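The Basket in the Middle of the Floor

My mother ironed dish towels. I bring this up so you understand how far I have fallen, because for most of last winter the clean laundry in my apartment lived on the sofa. It went from the dryer to the cushions, and from the cushions onto our bodies, and in between we sat on it. Guests sat on it. Then one Saturday in February I put a basket down in the living room and decided that whatever was on the couch was going in it before dinner.
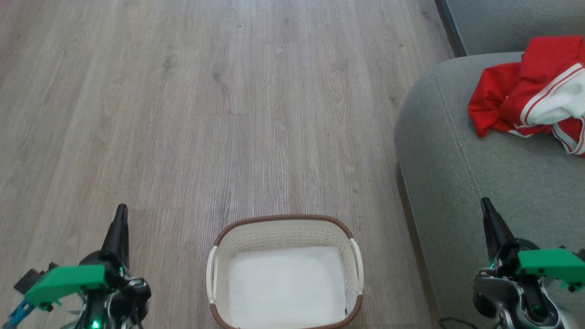 Arlo Lyons
Contributing writer, Home

I love an empty basket. Mine is cream with a brown rim made to look woven (it's plastic, I'm not fooling anybody), and it has good big handles, and when there's nothing in it I feel like a person with a plan. The trouble is the red and white jersey or jacket or whatever it is on the sofa. There is always one. It's been worn for an hour, so it isn't dirty, but it's been worn for an hour, so it isn't going back in the closet either! I have a whole category of clothes like this and the sofa is where they go to wait.

I'd bought a fancy fix for it first, of course. The Hirkwood valet stand, 200 dollars, very handsome, and inside a week you couldn't see it for sweatshirts. It now lives with my brother-in-law. Before that there was a set of 12 matching bins from Rustix that needed labels, and I do not have the temperament for labels.

So my new rule was to start at the window end and work back toward the TV cabinet, floor first, then seats. I like starting at the window. It's the nicest part of the room, with the long pleated curtain and the money tree with its braided trunk, and around the time the sky goes that deep evening blue and the ceiling lights come on, even I want to keep the place decent. 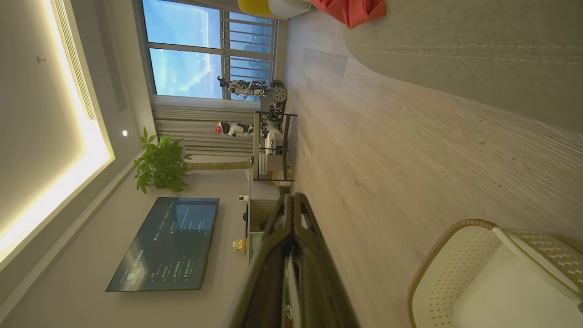
Ewurabena Frimpong thinks I've got the whole thing backward, and told me so over the phone while I was matching socks. Her view is that you never carry a basket to the mess, you park it where the mess happens and leave it there for good, ugly or not. She has kept one beside her couch for years and says the couch has been clear the entire time.

I tried it her way for 2 weeks. It works, annoyingly. The red and white thing went in. The socks went in. What I hadn't expected was how much I'd enjoy the sofa once I could see it: light gray seats, three mustard-yellow cushions along the back, and space for a grown man to lie down flat with a magazine. I'd forgotten we picked the yellow on purpose. We'd argued about it in the store!

The little cabinet by the wall is a different story. Things land there and I let them, a book or two, a cable, mail from the dentist. I figure every room gets one surface.

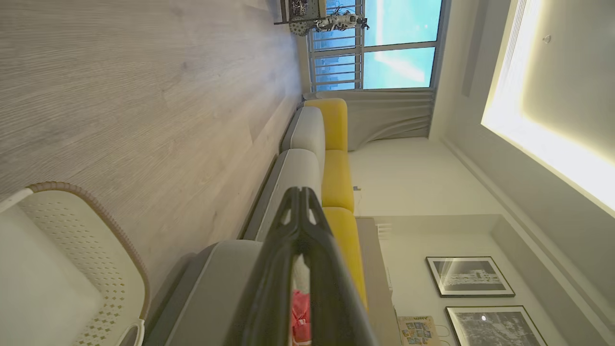
Not one surface, none, wrote Svend Laxdal when I mentioned this in my newsletter, and he went on for several paragraphs. According to him a single permitted surface spreads, first to the chair next to it and then to the dining table, and by spring you're eating over the sink.

He may be right. I did find a glove on the windowsill yesterday. But the basket is still by the couch, tonight's towels are folded in it, and I'm going to go put them away as soon as I've had a lie-down on those cushions.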